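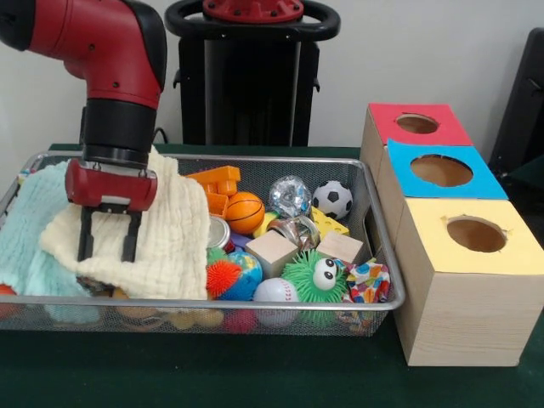 Lukian Sydorenko asked under my previous review whether a mesh basket is worth the money when a cardboard box from the supermarket holds toys just as well. For one month it does. After this the bottom of the box opens, and you buy a basket anyway. I had three boxes before I bought the Wulby wire basket, so I think I can answer him with some experience.

I paid 61 for it, together with delivery. The price is high for something so simple, and I compared for a long time. The Marar basket is cheaper but the mesh is wider, and small things can put a corner through it. The Torkton is very strong, but it is deep, and in a deep basket everything a child wants is at the bottom. The Wulby is rectangular and silver, with a fine mesh and a raised rim. I use it on a table and not on the floor, so that my back does not suffer when we tidy up.

What do I keep in it? Everything that has no other home. Balls, soft toys, wooden cubes, the cans we use for our pretend shop, and also small blankets. I know a tidy person would separate the cloths from the toys. I tried this with two baskets and after one week both had the same mixture. 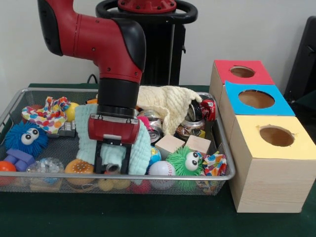 Wooden cubes, cans, the toy hamburger and the cloths, all in one basket.

The best quality of the mesh is that you see a little through the sides. You do not see everything, but you notice a color and you know where to put your hand. With the cardboard box my daughter turned all of it over on the floor to find one ball. Now she looks first – not always, but more often than before.

The second good thing is cleaning. Dust and crumbs fall through, and you can wash the whole basket in the bathtub with warm water and a soft brush. Dry it well with a towel. I left mine wet over one night in November and in the morning there was a small brown point in one corner. It has not grown, but I look at it from time to time.

Now the problems. The mesh catches threads. Knitted things suffer the most, and when a blanket hangs over the rim you must lift it straight up and never pull it to the side. I already have one long loop in a blanket that was a present from my aunt. Smooth cotton gives me no trouble.

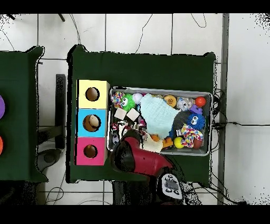

The second problem is the noise. A metal can dropped in a metal basket is loud, and if somebody sleeps in the next room you will hear about it. I put a thin kitchen towel on the bottom for some weeks and it helped, but then the crumbs stay inside and you lose the advantage I described before. You have to choose. I chose the crumbs falling out.

Damian Bielecka wrote to me that the Gilier basket has a felt bottom which can be removed. I have not tried it, so I cannot say if the felt stays flat.
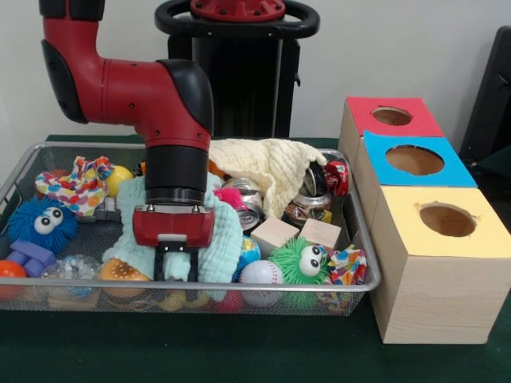 Cloths on top and toys below, our usual order.

About the size: it is enough for the toys of one child, if you are strict. If you are not strict, things rise over the rim and the blankets hang outside, as they do with us. The rim itself is smooth, I passed my fingers along all of it and found no sharp place.

I would buy it again, but I would wait for a lower price. Four stars from five. I take one star away for the threads. Lukian, if your boxes are still strong, keep them until they break.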